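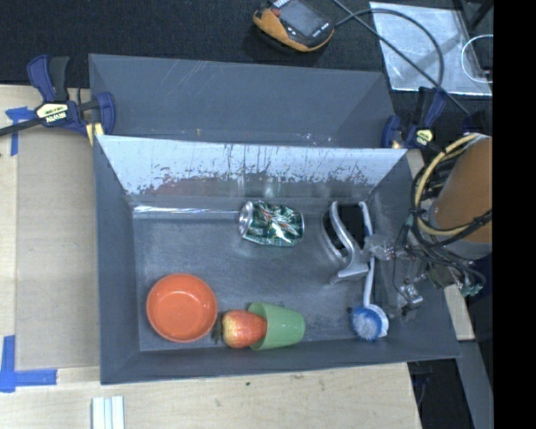
Good evening, everybody. Can you hear me at the back? Great. (Wait for the door. Latecomers usually come in on the left.)

So tonight I get to talk about my favorite thing in the world, which is soup. Specifically, how a town our size managed to keep one going every Tuesday lunchtime through a whole winter, and what I learned about cooking for a crowd while we did it. Thank you to Colleen Beaudoin for asking me. She asked me while I had a ladle in my hand, so I wasn't in a position to say no!

Start with the onions. Ask for a show of hands: who has ever burned onions because they were in a hurry? (Put my own hand up.) When you cook for four people, you can get away with high heat. When you cook for 60, the onions at the bottom are brown before the ones on top know they're in a pot. Low heat, lid on, a good pinch of salt, and leave them alone for longer than you think. Do that one thing and your soup gets better tomorrow, I promise.

Tell the split pea story here. Keep it short. The first time we tried it I had doubled the recipe, then doubled it again, and I had doubled the water along with everything else. A wide pot doesn't lose water the way a little one does, because there's so much more soup under the same bit of surface. We ended up with something you could have watered a garden with. Murray Sawatzky had two bowls of it anyway and told me it was "refreshing." Pause for the laugh, if there is one.

Rule of thumb from that day: when you scale up, hold back a fifth of the liquid and add it at the end if you need it. You can always thin a soup. Thickening one for a full room at ten to twelve is no fun at all.

Next part is seasoning. I love this part, so watch the clock. Salt in stages: onions, then when the stock goes in, then right before serving. Taste with a clean spoon every time, and get a second person to taste too, because after an hour over a steaming pot your own tongue has given up. And before you reach for more salt, try something sour. Lemon, vinegar, a splash of pickle juice, whatever's open. Hélène Hiebert taught me the pickle juice trick and I've put it in borscht, in potato soup, in bean soup, and so far the only place it hasn't worked is cream of mushroom. Don't ask. (Somebody will ask. It curdled.)

Bowls! People always want to talk about bowls. My feeling is that a wide, shallow bowl looks generous and goes cold before you've found your seat, and a deep one keeps its heat. Warm them if you can. We run ours under the hot tap and dry them, and it makes a bigger difference than any garnish I've tried. If you're buying for a kitchen like ours, get ones that stack, and pick one up full before you commit. Is there somewhere to put your thumb? If there isn't, keep looking.

Beans. Soak overnight with a spoonful of salt in the water. I know, I was told never to salt beans either! I did it both ways side by side and the salted ones had softer skins and fewer split. Uwe Schwerdtfeger, who is sitting right there, did not believe me and made me do it again. Wave, Uwe.

Kidney beans need a proper hard boil for ten minutes before you turn them down, so please don't put them raw in a slow cooker on low. Say this one slowly. Say it twice.

Cooling leftovers. Less exciting, still important. A full stockpot will sit warm for hours, and that's a bad place for soup to be. Split it into shallow pans, stir it now and then, and get it into the fridge inside 2 hours. Label the lid with what it is and the day. I have thawed "brown, probably lentil" and served it to my in-laws as chili.

If there's time: bread. If not, skip to questions.

Bread in one breath: day-old is fine, stale is better, cube it and toast it in oil with garlic, and make twice what you need because the cooks eat half.

Recipe sheets are on the table by the coat rack. The red lentil one has a mistake in it, so cross out 5 teaspoons of cumin and write 2. Bheki Mabaso made it as printed and was very polite.

Questions, then tasting. Turn the burner on under the big pot before taking the first question.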